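Equipment Plan and Budget for the Two-Arm Cell
Project report, Owino module
Etelka Lakatos

1. What the project was

The Owino module gives each student one part of the shared robot cell to look after for a term. Mine was the equipment list. I had to find out what the cell needs for next year's groups, get prices, and hand over an order that the department could place without asking further questions. I did not build anything or write any control code. Most of the work was listing, emailing suppliers and changing a spreadsheet.

The cell is used for sorting and picking tasks. Two arms are bolted along the front edge and work towards the back wall. Groups put small objects on the floor, drive the arms by hand to record a task, and then try to get the arms to repeat it. The tasks change every few weeks, so the objects change too. The arms themselves were not part of my plan. They are paid for from a different budget and will not be replaced next year.

The limit I was given was "under two thousand pounds, including delivery". The final order comes to £1,918.

2. How I made the list

I started from the fault notebook kept beside the cell. Every group writes in it when something stops working, and it goes back two years. Most entries are short and some only say "cable again". I typed them all up and sorted them by part. Cables came top by a long way. After that came gripper fingers, then missing objects, then batteries.

The notebook does not record everything. People write down a part that fails, but they don't write down the ten minutes they spent looking for the tape. I asked the three groups that used the cell in November to keep a separate sheet of time lost for any reason. Two of them did it properly. The third filled in the first page and then stopped, and I have left their figures out.

The time sheets gave a different order from the notebook. Looking for things and clearing space on the floor cost more time than faults did. Before I saw this I had planned to spend almost the whole budget on spare parts.

I then made an inventory. It took two afternoons, and I had to do part of it again when I found that one drawer of connectors belonged to another module.

3. Present state of the cell

The frame is aluminium extrusion and is in good condition. It needs no money spent on it. The wall coverings are also staying as they are. The floor is marked and has a stain on the right-hand side, but objects still sit flat on it. I asked for a price on a new floor surface and dropped it when I found that both arms would have to come off and be calibrated again afterwards.

The mounting rail at the front is losing its paint. The screws hold, and I have put the rail down as "inspect each term", with no cost against it.

Storage inside the cell is by wire baskets on the walls. The divided one at the back holds tape and small coloured parts, and is the one the groups use most. The two side baskets have no dividers. Anything larger, such as a tool case, ends up on the floor in the area the arms are meant to work in.
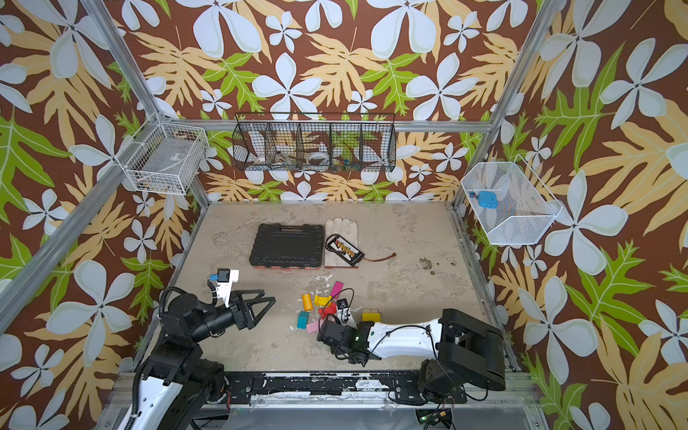
Figure 1. The cell during a block task, with both arms over the working area.

The glove and the battery pack at the back were on my inventory under "no fixed place", and so was the black carrying case. I ended up with a long list under that heading. It was the main reason for adding storage to the order.

Cable routing was the other thing I looked at closely. The cables on the arms hang in loops, and on the right arm they lie over the forearm. When an arm reaches low, a loop can touch the objects. The notebook has several entries about blocks being knocked over by a cable and the recording being thrown away. None of those entries is about a broken cable, so I had missed them in my first count.

4. Items considered

Cable sleeves and clips. These are cheap and deal with the loops directly. I included enough for both arms and a set of spare clips. The sleeve has to be the split kind so that it can go on without unplugging anything.

Spare cables. I included one of each type for each arm. The previous student's plan asked for three of each, but the stock record shows that the third was never opened.

Gripper fingers. The present grippers have fingers that can be replaced. They wear at the tips and then slip on smooth objects. I priced ready-made replacements and also the cost of printing our own. Printing is cheaper per pair, but the workshop queue was 4 weeks long when I asked. I included ready-made fingers for the start of the year, and a reel of filament so that later sets can be printed in good time.

Block set. The groups use toy blocks for most tasks. The current pieces have been collected from different sets, and when one goes missing it can't be matched. Two groups told me that their results could not be compared because one of them no longer had the same blocks. I included two identical sets, one for use and one kept in the store cupboard.

Batteries and a charging box. Several tasks use a battery pack as an object to be picked up or plugged in. I think live packs should not be used for this if the task does not need power. I asked for dummy packs of the same size and weight, and for one closed box in which the real ones can be charged and stored. The safety officer agreed with this and wanted the box moved to the top of the list, so I moved it.

Storage. I included one more divided basket and a shelf for cases that goes outside the cell. A label printer was on the list for a while. The office has one that we are allowed to borrow, so I took it off.

Lighting. Two groups asked for better lights. I borrowed a lamp and tried it over the cell for a day. It helped with one camera view and gave glare in another. I did not think one day was enough to choose a lamp on, and lighting is not in this year's order. It should be looked at again by whoever does this job next.

5. Suppliers

I asked for quotes from two suppliers, Vaneo and Pitetetti. The department already has an account with both.

Vaneo could supply everything except the charging box. Their prices for cables and sleeves were lower. Their first quote left out the mounting parts for the basket, and it took several emails to get these added. Delivery was given as a single charge of £40 for the whole order.

Pitetetti had the better block sets and the charging box in stock. Their gripper fingers were dearer and, from the drawing they sent, would not have fitted our mounts without an adaptor. They did not charge for delivery on an order of our size.

I looked at putting the whole order with one firm to save on paperwork. With Vaneo only, we would have had no charging box. With Pitetetti only, we would have gone over the limit once the adaptors were added. I chose to split it. Cables, sleeves, fingers, filament and storage go to Vaneo, and the blocks, dummy packs and charging box go to Pitetetti.

6. Budget

Goods, both suppliers: £1,878
Delivery, Vaneo: £40
Delivery, Pitetetti: none
Total: £1,918

Prices are those quoted in November and include VAT. The price of each item is in the spreadsheet in the module folder. I have not put any money aside for price rises. The gap between the total and the limit is small, and if a quote goes up by more than that gap, the spare block set should be cut first. It is the only item that can wait without stopping a group from working.

I also kept a second sheet showing what the plan would look like with half the money. It keeps the charging box, the sleeves and one set of fingers. I was asked for this late in the project and it has had less checking than the main list.

7. Ordering and fitting

The order has to be in before the end of term if the parts are to be here for the first groups. The sleeves and clips should go on first, before anyone records a task, as moving the cables changes how the arms pull at full reach. The new basket can go on at any time. It fixes to the walls like the present ones with the mounting parts from Vaneo.

The fingers need a check after fitting. I have written a one-page procedure for this with the help of the technician, and it is kept in the Plenent folder with the other cell procedures. It uses one block from the new set and a ruler.

Old fingers and cables that still work should be put in a marked bag and kept for demonstrations.

8. What I would change

I spent too long on the notebook at the start. It was easy to work with and it gave me numbers, but it only covered part of the problem. The time sheets should have gone out in the first week, to more groups, with someone collecting them in person.

I should also have asked for drawings from suppliers earlier. I had compared finger prices for a fortnight before I found out that one type did not fit.

The inventory will be out of date by next year unless somebody keeps it up. I have suggested that each group checks the cell against it when they hand over, using a printed copy that stays with the notebook. My supervisor has agreed to try this for one term.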